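# Chapter 4: Demonstrating a Task

Chapter 3 treated the arm as something to be programmed joint by joint. In this chapter the program is replaced by a person who shows the arm what to do. Two methods are covered. In hand guiding, the operator holds the arm and moves it through the task while the joint angles are logged. In remote control, the operator stands apart and moves the arm through an input device such as a glove or a hand-held tracker.

Hand guiding is cheap and gives smooth paths, but it suits grippers better than hands. An operator who is pushing the wrist has no easy way to place several fingers at once. For this reason most of the worked problems use remote control, and most of them are set in simulation, where a failed attempt costs only the time taken to reset the table.

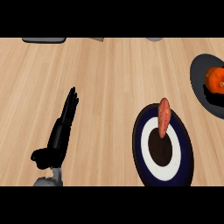 **Figure 4.1** Simulated tabletop task with one arm and a black multi-fingered hand. The sweet potato lies on the plate, with its upper end past the rim.

A demonstration is stored as a list of time steps. Each step holds the observation (camera view and joint angles) and the action (the command sent by the operator). We record at 30 steps per second, so a demonstration of 300 steps lasts ten seconds. The delay between command and motion must be measured before recording starts — Section 4.3 gives the method.

The Talten set, collected under Riet Van Hecke, is used throughout. It holds 811 demonstrations, of which 87 are marked as failures. These should be kept in a separate file and left out of training until Section 4.6.

By the end of the chapter the reader should be able to:

- choose between hand guiding and remote control for a given task;
- map an operator's finger positions to those of a robot hand;
- trim, label and check a recorded demonstration.

## 4.1 Hand guiding

Let *q* be the vector of joint angles. During guiding the motors supply only the torque needed to balance gravity, and the operator supplies the rest.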